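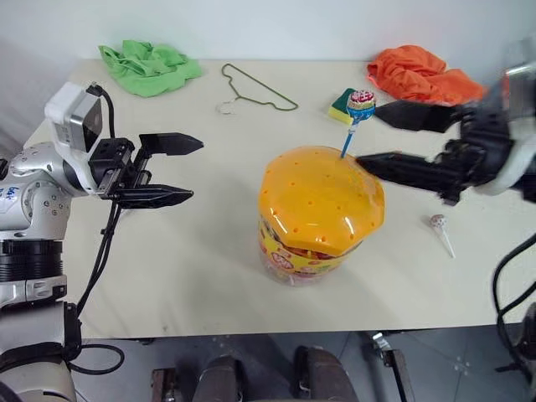

二月 午後 作業記録 整理番号2978
件名 棒付き飴の卓上陳列容器における軸穴の扱いについて(Skendau 売場什器検討)

棒付き飴を卓上で陳列する容器については、前回の打合せにおいて、軸を穴に通す際の角度が使用感を左右するとの意見が出されたため、本日の午後を充てて検討した。対象は、橙色のドーム形の蓋を備えた大型のプラスチック容器であり、胴部には黄色のラベルが巻かれている。蓋の頂部は、青い軸の飴のように軸をほぼ垂直に立てれば位置を合わせやすい。包装された頭部が軸に比して大きいため、上から覗き込むと軸の先端が頭部に隠れる。したがって、目線を蓋の高さまで下げ、横から先端を確認しつつ差し入れる手順を標準とする。白い軸の飴は卓上右手に横置きとした。軸の色は飴の種別を示すものではないとの理解でよいか、Sqalli 側の品目表と照合する必要がある。

蓋の周縁に近い穴では事情が異なる。ドームの傾斜に沿って飴が外側へ倒れやすく、隣り合う包装同士が接触する。前回の記録では「周縁は見栄えがよい」とのみ記載されており、取り出しやすさへの言及がなかった。今回は次のとおり補足する。

一、差し込みは頂部から始め、周縁へ順に進める。
一、周縁の穴に用いる飴は、包装の合わせ目を内側に向ける。
一、軸に曲がりのあるものは除外し、別の容器に移す。
一、蓋を外す作業は、飴をすべて抜いた後に行う。

穴の寸法については、図面上の許容差の表記が改訂前のままであったため、Cidcombe の資料室に最新版を請求した。手元の版では軸と穴の隙間が読み取れず、数値の記入は保留とする。差し込みの深さは、蓋の内面から下へ20ミリを仮の目安とした。反復試験の回数は200回程度を予定しているが、包装の傷みが先に進む可能性があるため、途中で飴を交換する条件をあらかじめ定めておきたい。交換の要否を担当者の印象に委ねると、後日の比較が困難になる。

卓上の布およびスポンジは、砂糖の付着に備えた清掃用として引き続き作業台の奥に置くこととする。緑の布は台面、橙の布は容器の外側に用い、相互に流用しないこと。洗浄剤は Vosex の棚にあるものを使用し、蓋の穴には直接吹き付けない。穴の縁に液が残った場合の乾燥時間は、まだ測定していない。

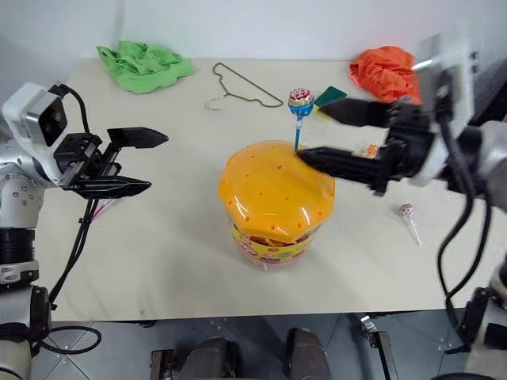 記録の回覧中に寄せられた意見によれば、頂部から差す手順は補充の際には合理的であるが、売場では客が手前の飴から取るため、数日のうちに正面側だけが空き、容器の見え方が崩れるとのことであった。あわせて、補充のたびに容器を半回転させてはどうか、との提案があった。胴部のラベルに正面の定めがあるかどうかによって採否が分かれるため、表示面の指定を Sqalli に照会したうえで判断する。

上記の意見を受け、手順の書き方も一部見直した。「垂直に差す」という表現は、傾斜面の穴に当てはめると、台面に対してなのか蓋の面に対してなのかが曖昧である。頂部付近では両者の差は小さいものの、周縁では無視できない。次版では「台面に対して垂直」と「蓋の面に対して垂直」を書き分け、穴の列ごとにいずれを適用するかを示す。旧版の手順書を綴じた青い綴りには、差替えの付箋を貼付した。

次回までの確認事項
・許容差の表記(Cidcombe 資料室、回答待ち)
・軸の色と品目の対応、およびラベルの表示面(Sqalli へ照会)
・容器内の飴を減らした状態での安定性。満量、半量、空の3条件とする。
・包装の傷みの判定基準。見本を台紙に貼り、本記録の末尾に添付する。

台紙は未作成である。使用する紙の寸法は、他の Skendau 関係の記録に合わせる。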